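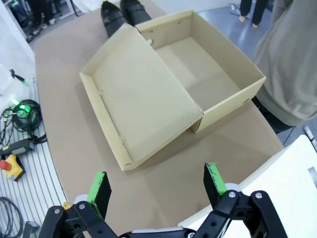 Plandar says its new planning software can pack a pair of shoes into a cardboard box without a line of task-specific code. The firm put out version 2 of the package, called Temba, in September, and the announcement is heavy on the word "general". It is lighter on evidence.

The idea is simple enough. Temba takes pictures from cameras on the robot's wrists, guesses what stage the job has reached and picks the next short movement for each arm. An older package, Floltero, needed an engineer to write out those stages by hand. Plandar trained the new one on 800 recorded runs of shoe packing, all of them guided by people.

That last figure deserves more attention than it gets in the release. Eight hundred runs is a lot of work for one kind of task, and the company has not said how many different boxes or shoes were used. A planner that has seen the same lid hundreds of times may have learned very little about lids.

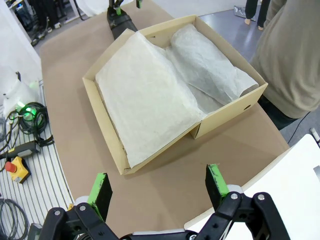

Tissue paper is the harder test. It creases differently every time, it hides whatever is under it, and a planner that relies on seeing edges can easily lose track of where it is. Plandar claims Temba "recovers gracefully" when that happens. Asked what counts as a recovery, the company said a run was scored as a success if the packing was finished within 5 minutes, however many attempts each step took.

Baltasar Barrios, who tests warehouse software at Climurano, is not convinced. "Five minutes is a long time to put shoes in a box," he said. "I'd like to see the failures, and I'd like to know who was standing next to the stop button and how often they used it." 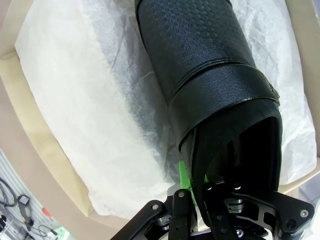 Contact is another gap. The release talks at length about perception and says almost nothing about grip force, or about how the software decides that a finger is holding the item and has not just caught the paper beside it. Plandar says force data is "on the roadmap".

Climurano has agreed to try the package for some 18 weeks on its own benches, with its own boxes, and intends to publish the full run logs. Plandar has not released any of its own.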